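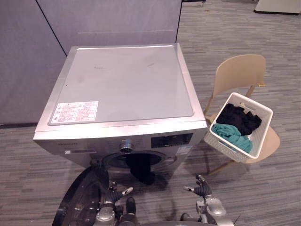

Category: Teleoperation and Hand Guiding > Household Tasks

Laundry task: one operator or two for the loading demonstrations?

vlengyel
Posted Tuesday, May 3, 2022

The Drimham group requests comments on its draft procedure for loading a front-loading washer by remote control. At present one operator drives both arms. The first set contains 116 demonstrations, and we intend to collect 100 more before the set is released to members in June.

The draft requires the operator to bring each garment to the drum with both hands and to release the lower hand last. Members who have used a different order are asked to state it, together with their reject rate.

Viktória Lengyel
Drimham

konport_lab
We cannot support the two-hand rule as written. A sock or a small shirt does not require it, and a policy trained on such data will learn to wait for a second hand it does not need. Our operators choose for themselves and record the choice in the log.

cmcphee
I respectfully disagree with the previous reply. When operators choose for themselves, each develops a personal style, and the set becomes difficult to learn from. We reviewed 3065 recordings under the Tristine project, and the mixed ones gave us the most trouble. I would keep the rule for anything with sleeves or legs and drop it for small items.

Cameron McPhee

vlengyel
The distinction proposed by Mr. McPhee is acceptable to us. The still below is attached for reference to section 6, which covers the position of the garment in front of the drum.

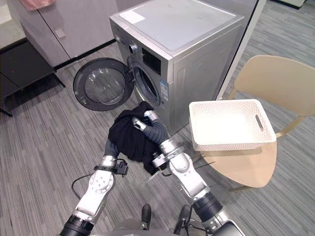
Black garment held between the two grippers at the open drum.

konport_lab
Section 6 should also state how high the garment is to be held. In the still it is slightly below the opening, so the operator must lift before moving forward. We teach the lift first, away from the machine, and then a straight push.

cmcphee
A separate lift adds time to every demonstration. I would allow a single curved motion, provided the sleeves do not catch on the door.

vlengyel
Both motions will be permitted in the next draft and labeled separately. The question of a second operator remains open.

Comments (3)

orban_t: Does the procedure cover unloading?

vlengyel: It does not. Unloading will be a separate document.

handguide: We would prefer a fixed starting pose for both arms. Orbán used one in the folding set and it made review much easier.

Contact the moderators | © 2022 Drimham Forum | Back to top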